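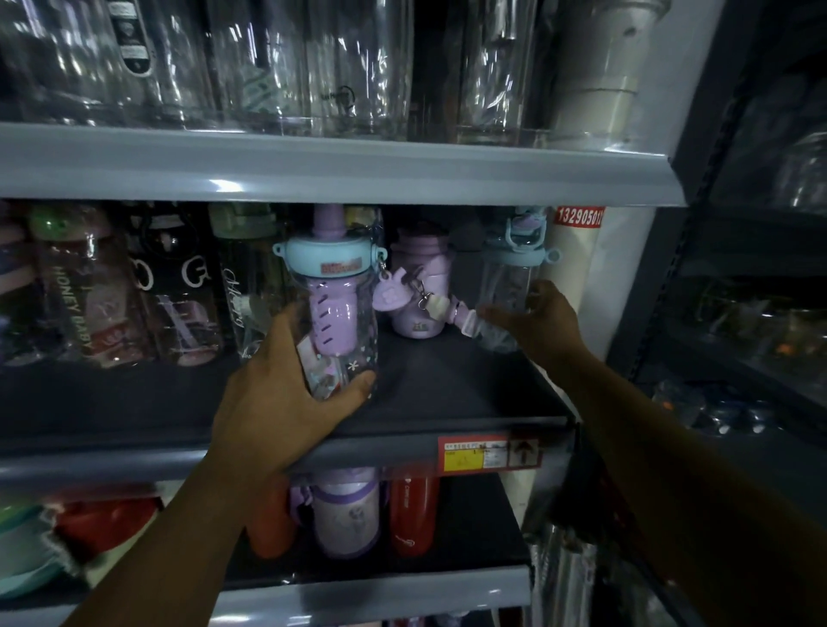
My kitchen scale wants to be my friend. It told me so when I set it up, in a cheerful message that arrived after it had asked for my email address, my birth month and permission to find other devices on my network. I wanted to weigh flour.

The scale is a Söderlund, bought to replace one that lasted 29 years and had a single button. The old one had no opinion of me. You put the bowl on, pushed the button, and a needle swung back to zero. The new one has a glass top, a screen the size of a playing card and an app called Drarkside, which keeps a history of everything I have ever weighed. If I should want to know how much rice I cooked in October, it stands ready.

My brother Ebbe says I'm being unfair, and that I could use the scale without the app. He's right, up to a point. Without the app it weighs in grams only. Ounces are a feature. Ounces live in the cloud, apparently, and have to be sent for.

I don't object to gadgets. I own a weather station with a rain gauge that I check more often than my bank balance. I like a thing that measures something and then shows me the number. What I object to is the idea, which has crept into nearly every small appliance on the shelf, that showing me the number is the boring part, and that the real product is a long relationship conducted by notification.

Take the thermometer on our back porch, a Retside with a little sensor you hang under the eaves. It's a good thermometer. It also sends what it calls a morning story. At 6:15 my phone buzzes to say that today will feel like a sweater day, with a drawing of a sweater. I live in this climate. I have met the sweater. If I turn off the morning story, the thermometer also stops warning me about frost, as these are both filed under Moments, and Moments is one switch.

Somebody sat in a meeting and decided that. I think about that person a good deal, usually at 6:16.

The defense you hear is that the extra stuff is free, so why complain? But it's paid for somewhere. My $70 scale takes three seconds to wake up, says hello, and shuts itself off while I'm hunting for the baking soda, at which point it forgets the weight of the bowl. The old one couldn't forget the bowl. It didn't have anything to forget it with. I would trade the whole history, all 3,000 entries the app says it has room for, for another minute before it dozes off.

And then there's the matter of what happens when the company loses interest. Ebbe had an Undilau coffee timer, a handsome little box with a dial on the front. One spring the app stopped opening, and it came out that the dial had never set anything. It sent a polite request to a server, which set the timer. Now it's a handsome little box. He keeps it on the counter because he says it goes with the toaster.

So, a modest proposal. Put a label on the package, next to the battery size, listing what the thing does when it's on its own in a room with no phone and no password. For a few products the list would be long. For others it would say "glows." Either way I'd know what I was carrying to the register.

I'd pay extra for the long list, too. Charge me more for the version with one button, call it the heritage model, put it in a nicer box. I know how this works and I'm ready to be fleeced.

In the meantime the old scale has come back up from the basement. It reads a little heavy on the left side, so I put the bowl on the right.

— Edvin Engebretsen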